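Preguntas frecuentes sobre el kit de dos brazos Fandard

Llevo desde febrero montando y alquilando este kit en Selmont, y casi todos los correos que recibo preguntan lo mismo, así que lo dejo por escrito.
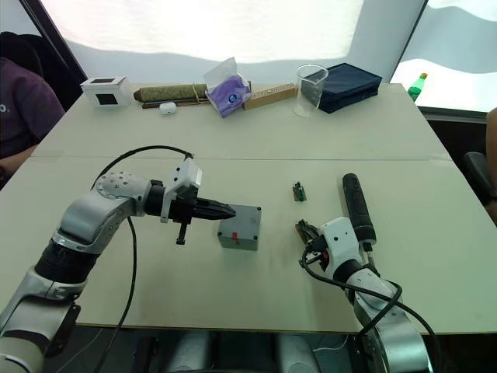 Una clienta de Prulau me escribió que todo esto le parecía muy bonito, pero que en su taller el único que entiende de programación se va a las dos de la tarde, y que si a partir de esa hora el kit se queda de adorno. Pues no, y de ahí sale la primera pregunta.

¿Hace falta saber programar?
Para el uso diario, no. Enseñas los movimientos guiando los brazos con la mano, guardas la secuencia y la lanzas desde la pantalla. Si quieres condiciones raras (si falta una pieza, espera; si la caja viene girada, avísame) ahí sí conviene alguien con un poco de Python – o me llamas y lo vemos juntos.

¿Para qué tipo de trabajo sirve?
Piezas pequeñas: cajas de plástico para electrónica, placas de circuito, cosas que caben entre los dedos de una pinza. Me gusta mucho para tareas en las que una mano sujeta y la otra trabaja. Para mover peso, busca otra cosa, de verdad.

¿Qué mesa necesito?
Una firme. Yo uso una blanca de dos tableros unidos y voy encantado, aunque hay que comprobar que no quede escalón en la junta. Si tu mesa baila al apoyarte, los brazos también bailarán, y luego vienen los lloros con la precisión.

¿Cuánto se tarda en instalarlo?
Con la mesa lista, 3 horas. Eso incluye fijar los brazos, pasar los cables y calibrar. Mi consejo con los cables: déjales holgura de sobra y mueve cada brazo hasta sus topes antes de poner la última brida. Yo aprendí esto cortando bridas, claro.

¿Puedo alquilarlo antes de comprar?
Sí, el alquiler mínimo es de dos semanas. Me parece poco para sacarle jugo, pero de sobra para saber si encaja en tu taller. Si después lo compras, te descuento lo pagado.

¿Las pinzas son intercambiables?
Sí, con el adaptador Gunawardena, que va aparte y cuesta 44 euros. Los dedos que trae el kit son finos y a mí me bastan casi siempre. Para piezas muy lisas probaría unos con goma.

¿Hace ruido?
Menos que mi impresora. Se oye un zumbido cuando arrancan los dos brazos a la vez y poco más – en una oficina se puede hablar por teléfono al lado.

¿Y si se estropea algo?
Me escribes con un vídeo corto del fallo y el registro del día, que se descarga desde el menú Ayuda. Muchas veces es una calibración perdida y se arregla en la misma llamada. Si es un motor, recojo el brazo entero y te dejo otro mientras tanto.

¿Hacéis envíos a las islas?
De momento solo península. Estoy mirando transportistas.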